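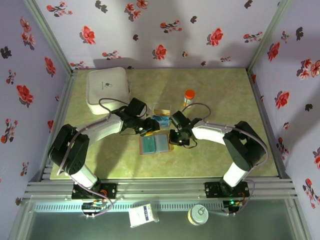
Wallpaper Paste and Seams: Tips for Small Rooms

Measure the height of each wall in three places and cut to the longest figure plus 4 inches. Old houses are rarely square, and a strip that comes up short at the baseboard can't be fixed.

Check the batch number on every roll before you open any of them. Two rolls of the same pattern from different batches can look alike in the store and different on the wall. If you have to mix them, put the odd one behind a door.

Floral patterns with a drop repeat waste more paper than plain ones. Buy one extra roll and keep the leftover for patches.

Paste

Mix it thinner for light paper, thicker for vinyl. Stir, wait three minutes, stir again. Lumps that are still there after that should be lifted out with a fork - they will not dissolve later. Paste keeps overnight in a covered bucket, but in July I throw it out.

Bare plaster needs a coat of size first. Let it dry completely.

Hanging

Start from a plumb line, never from a corner. Inside corners should be done in two pieces, with the first strip turning the corner by half an inch and the second one overlapping it. Brush from the middle out to the edges.

Roll the seams lightly after 15 minutes. Pressing hard squeezes out the paste and the edges lift when the heat comes on. Ayman Ouazzani wrote in to say he uses a damp sponge on embossed paper so the roller doesn't flatten it. Works fine.

Wipe paste off the face of the paper and the woodwork as you go, with clean water. Change the water often.

Lifting edges

Work a little seam adhesive under the edge with an artist's brush, press down, wipe. For a bubble, make a small slit along a line in the pattern and do the same.

Grease spots

Hold a paper towel over the mark and go over it with a warm iron, no steam. Move to a clean part of the towel each time. Try it somewhere hidden first, especially on vinyl.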